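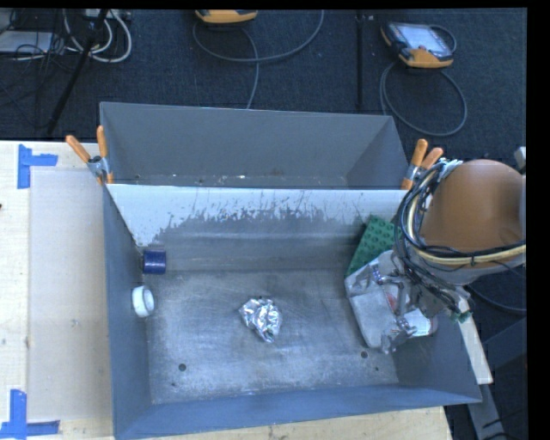
Bin picking cell, foil and small parts, divider clamped at both sides.

Week 4 – cell rules (S. Nadar)

- Teach pendant in hand before anyone reaches in. Not on the floor, not on a chair
- Reduced speed for all teaching, 50 mm/s near the walls
- Check clamps first, then cables. Full wrist rotation, slow, watch for snags
- Tape marks = fixture position, dont move them
- Log every stop, even short ones

Read Herkura sheet before lab. Questions to Wanda Zalewska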